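Işık Reading Rooms
@isikreadingrooms

4/17/19

The Işık Reading Rooms will replace the desk lighting on the second floor before the autumn term. Readers are asked to note the following arrangements. (Thread)

The second floor has 232 reader places. Work will proceed one bay at a time, beginning at the window side, and no bay will be closed for longer than a day. Seats may be reserved at the issue desk as usual.

The fixed brass lamps were installed when the building opened and spare parts are no longer supplied. Of the 329 faults reported to the Buildings Office last year, 189 concerned these lamps or their switches.

A trial was held in Bay 8 during the winter. Readers who took part told us that they wanted an even light across an open book, and somewhere to plug in a laptop without reaching beneath the desk. We are grateful to all who returned a form.

Questions about the timetable should be sent to Şükran Toprak, Reader Services. Questions about electrical safety, including the use of personal chargers and adaptors, should be sent to Recep Soylu in the Buildings Office.

The old lamps will not be sold individually. Two will be kept for the building's archive – the remainder will go to a licensed recycler in September.

Lamps should be left where they stand and not carried between bays. The long, flat head lights the page from above, and the sockets are set into the round base, so please keep drinks well away from it. Bottles with a closed lid remain permitted elsewhere on the desk.

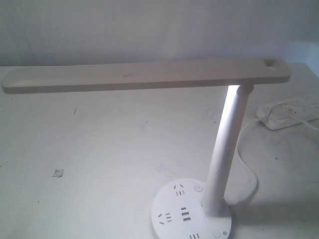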